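Access to Divorce Advice in a Small Town
Student project report, Law and Society course

1. Purpose of the project

The goal of our project was to find out how a person with a small income can get legal advice before a divorce. We worked as a pair from winter to spring. Léonie Chevalier made the interviews and I was responsible for the survey and the tables.

We chose this subject after a lecture on legal costs. In the lecture it was said that many people sign an agreement without speaking to any lawyer. We wanted to know if the same happens in our town, Cindel.

2. Method

We sent a questionnaire by mail and by the newsletter of the Lilard advice center. It had 10 questions. The questionnaire reached 2359 households and we received 422 answers which could be used. After this we interviewed five persons who had finished a divorce without a lawyer. All of them agreed that we use their answers without names. 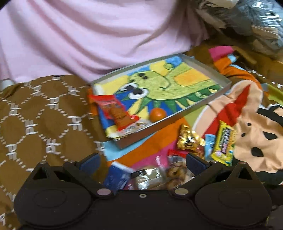
Deividas Liepiņa

3. Results

The most frequent problem was the first meeting. People did not know if they must pay for it, and the websites of the law offices did not say it clearly. Only the Santoso office had a price list on its first page.

The second problem was the language of the forms. The word "petitioner" was not understood by three of the interviewed persons. One of them filled in the wrong part and had to send the papers again, which took her until June.

Parents asked mostly about the house and the school, and less about money. This was different from what we expected in our plan.

4. Weak points

The newsletter is read mainly by people who already know the advice center, so our answers are probably too positive. We also did not ask about the age of the person, and this was a mistake.

5. Next steps

We gave a short version of the report to the Lilard center on Saturday, April 3, 2021. They will use our list of difficult words for a new leaflet. The tables are kept in the course folder, together with the questionnaire.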